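5.3 Taking the Roltano out on public streets

Before you let the lane assistant steer, we'd like you to spend a little time on these steps - they go quickly once you've done them a few times.

1. Keep a trained safety driver in the seat, hands near the wheel, for the whole route.
2. Check that the log shows at least 300 seconds of steady lane tracking.
3. Choose your route with care. Streets with parked cars, bends or roadworks call for the Markby cautious profile.

Residential streets, with striped beacons along the lane in one and a bend to the left in the other:

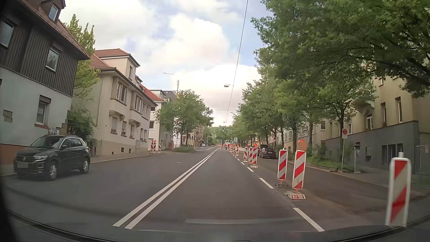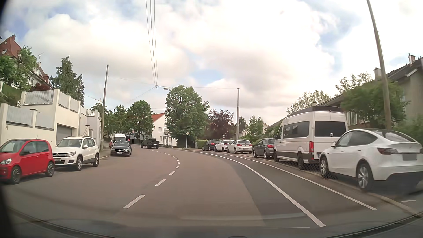

4. Set the side margin in the Sustine panel to 13 and leave it there until the drive is over.

Caution: Take over by hand whenever lane lines and beacons disagree. Please don't wait for the chime!

Note: A takeover is never counted against the driver, so do it as early as you like - and write a line in the drive log once you're parked.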